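Gripper Comparison, Part Two: Soft Goods on the White Table

June 8, 2020

The Dralluvano fingers were fitted for this second round. The first round, with the Usta pair, was limited to rigid items and is reported separately. Heike Heitmann prepared the schedule, which called for 80 picks per finger set at a closing force setting of 2.

Plush toys remain the least convenient objects in my collection. They compress unevenly, and the peeled banana offers several different edges to a finger depending on how it has been set down.
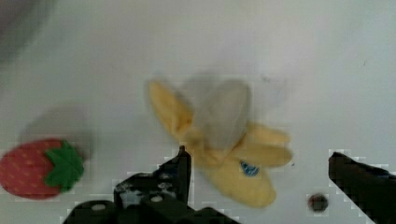 Wrist camera view: plush banana between the fingers, strawberry to the left.

The wrist camera delivers a soft picture at this distance. The pale inner fruit is close in tone to the table — a difficulty for any color threshold — while the yellow peel separates well. For this reason I have placed the grasp point on the peel in all further runs.

The overhead camera is retained for judging the position of the arm among the other items. Its exposure time is too long for the present travel speed and will be shortened before the Lirna controller is tried.
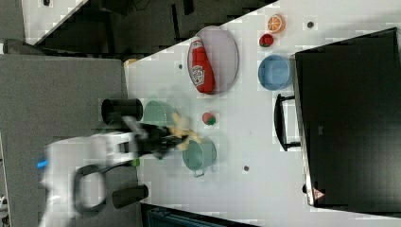

Overhead view during arm travel, with tray, bowl and pots on the table.

The pick log for this set will follow in June, together with the settings used.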